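Minutes, demonstration group, plate task
Saturday, 9:00, Ternside
Present: Amedeo Carbone (minutes), Hywel Gittins, Mathias

1. Status of the set
We have now 331 accepted demonstrations for the plate task. The target for the first training stays 400. Mathias asked for 600, and this was not agreed.

2. Wrist views
The wrist cameras give the nearest view of the rims. Hywel wishes that the overlap of two plates is labeled in every episode.

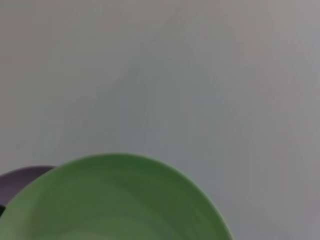

Wrist view: green plate over purple plate.

Frames with only gray surface were discussed at length. Mathias would remove them. Hywel is against, as the policy will meet such views also at run time. Decision: they are kept, with the label "no object".
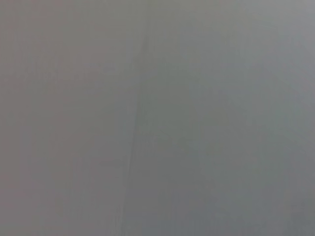 Wrist view, label "no object".

3. Two-arm episodes
The left gripper takes the plate by the rim. The operators shall move more slowly while a plate is held, so that the head view has less blur.
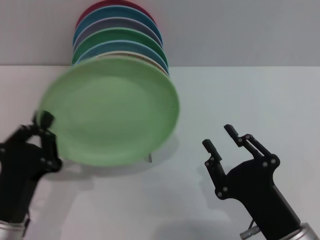

Hywel replied that slower is fine for him, but then all operators must do the same, otherwise the model learns two speeds and mixes them.

Agreed. Amedeo writes one page of instructions and sends it to Dridville.

4. Next meeting
In July, same room.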